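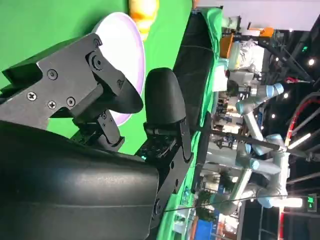
A rimmed plate is a plate with a raised or flattened border running all the way around the part where the food goes. The border has its own name, the rim (older books call it the marly), and the flat middle is called the well. I've been collecting and writing about everyday tableware for years, and the rim is still the part I look at first. Color is the simplest thing a maker can do with it. A white plate with a lavender-tinted rim, set on a bright green tabletop, reads as an oval outline from a low angle, and it's the edge your eye follows. Take the tint away and you'd still have a perfectly good plate, but I'd probably walk past it!

Types of rim

Wide rims came out of formal dining, where a server needed somewhere to put a thumb. Narrow rims are more of a home thing, and they leave more room for supper. Then there's the coupe plate, which curves up gently and has no rim at all (I own two and never reach for them – sauce creeps right to the edge). Rowena Villanueva, in her little handbook Plates for the House, sorts rims by slope as well as width, and I've borrowed her system here and there on this site.

Tinted rims

Color can be put on under the glaze or over it. Underglaze color sits beneath the glassy layer and holds up well to scrubbing. Overglaze color is fired on afterward at a lower heat, and it gives you softer pinks and purples, but it can wear where forks and dish racks rub. On melamine and other plastics the color may be printed or molded in, and those plates don't belong in the microwave.

Pale purples have come and gone. The Espinoza pottery made a lilac-edged dinner plate for only 7 years, and Mirta Huenchumán, who kept the shop's order books, told me the tint drifted so much between batches that customers brought a plate along to match. I have one from an August batch that is nearly gray. Malau sold a similar line later on, a bit bluer, and over 400 of those went to a single hotel.

Table color

White wells get along with just about any cloth or tabletop. Green is a strong choice under lavender, and I know people who find it too much, Octavio Huanca among them (we've argued about this at length). I like it. A yellow or orange bit of something nearby warms the whole thing up.

Care and storage

Stack rimmed plates by size, with a paper towel between them if the color is overglaze. Skip abrasive powders. If a rim has chipped, retire the plate from food use – mine hold soap and keys.

See also: Charger; Coupe plate; Saucer; Table linens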